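Saltinico Cup Rack, Gold Finish
2023-11-17
By Jozefína Hájek

I've been wanting to put this one on the site since June, and I'm so happy it's finally listed! The Saltinico is a small wire rack for cups, open on all sides, with a gold finish that catches every bit of light in the room. Set it against a plain wall and a gray top and it does all the decorating for you.

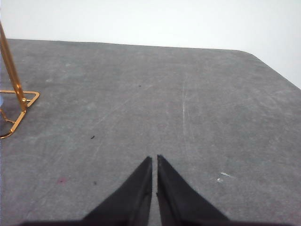

Photo: Jireš workshop

My favorite part is the metal itself. The rod is polished and really shines (you'll want a soft cloth handy for fingerprints), and it goes down to a square wire base. The look is light and airy, so it doesn't crowd a small counter, and it's easy to pick up when you want to wipe underneath.

It goes with pretty much any color, but I love it with blue. The tapered cups we used have fine ribs down the side and a slightly flared rim, and two of them next to the rack make a coffee corner look put together in no time. Cups are sold separately, and the ribbed ones come in a couple of blues if you like a mix.
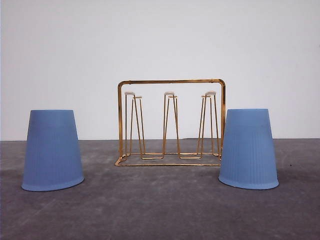

Details and care

Item no. 774
Ships in 2 days
Wipe with a damp cloth and dry right away. No dishwasher, please, and no scouring pads! We have 24 in stock, and more are on order from Jireš.

Related items
Prarkis ribbed cup, blue
Meltix drying mat
Jireš spoon rest
Saltinico napkin holder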